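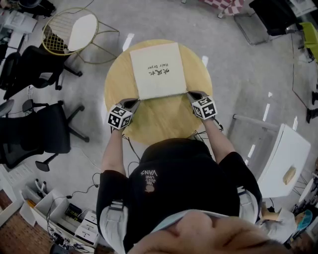 # How to test if a chore is ready for a robot

People often ask me if machines can do housework yet. My answer is to test one small chore at a time, and a closed box is a good one to begin with. A box needs two hands, it has no handle, and it can slip.

## Steps

1. Put the box on a table with free space on both sides.
2. Hold one gripper in each hand and press the box from the left and the right. Keep the fingertips at the same height.
3. Lift it slowly, move it to the other side of the table, and put it down flat.
4. Repeat with the box turned a little, then with a heavier one.
5. Write down every slip, also the small ones. Obsa Abdella forgot this in March and we had to start the list again.

If a person cannot do the chore well with two grippers, a robot with the same grippers will not do it either. In this case, change the fingertips before you change the software.

## What we know so far

Our list at Jeduvine has 1803 tries done by hand. Moving a closed box is close to ready — the arms do it well when the table is clear. Opening the lid is much harder, and taking a cable out of a bag is still a job for people. Adwoa Agbeko thinks folded towels will come before lids. I am not so sure, and I will add our towel notes to this page when they are complete.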